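Tips from the farm workshop: keeping the vaccine fridge and the drench shelf in order

We keep 54 ewes and a few house cows near Kurnach, and for the first years our animal medicines lived in the kitchen door, beside the milk. Nuria Teshome, our vet, was polite about it. Now we have a small second-hand fridge in the workshop and it serves only this purpose.

Put a minimum-maximum thermometer on the middle shelf and read it each morning. Ours must not go under 2 degrees. The vials should not touch the back wall, where they can freeze during the night, and the door shelves are too warm in summer.

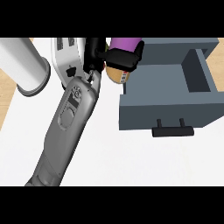 Opened bottles are the bigger problem. Write the opening date on each with a paint marker, on the plain part and never across the label, for you will need the batch number later. For cans and sprays we choose lids by colour, so a can with a magenta-purple top and a beige bottom end can be found quickly, even by tired people at lambing. If there is a barcode on it, leave that clear also.

Used needles go in a proper sharps container. I bought a pack of 100 needles and thought it would last the whole season – it did not, as we change them much more often now.

For the drench gun, rinse with warm water directly after work, then put one drop of vegetable oil on the plunger seal. Hang it with the nozzle down. In July I check all the seals and order new ones before the shop in town runs out.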